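From: Nanna Kirkegaard
To: workshop list
Date: 17/09/2023
Subject: Re: mug grasps in the kitchen sim

Hi Chinyere, and hi everyone else who has been so patient with me,

Chinyere Chukwu wrote:
> Are you gripping the mug by the handle or the wall? And
> how close is the base to the bread and bowls? My arm
> kept clipping things on the way over.

By the wall, with the fingers down inside the rim. I did try the handle first (for far too many evenings!) and gave up on it. I've put the kitchen up in the simulator again, and these are two views from it, one close in on the mug and one with the whole arm:

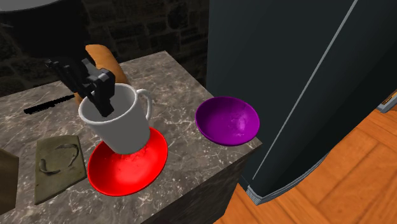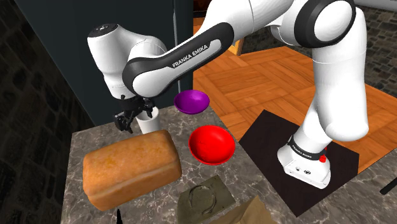
As for clipping, I added a waypoint 11 cm above the counter and slowed the last stretch down, and I'd try that before you move any of your dishes. My planner also gets 2000 tries before it gives up, so go make a coffee while it thinks.

Rozália has kindly offered to look over my finger friction values, so please don't copy those yet. I'd love to have the whole thing running on the shared bench in October, if Oddur can spare us the space.

Warmly,
Nanna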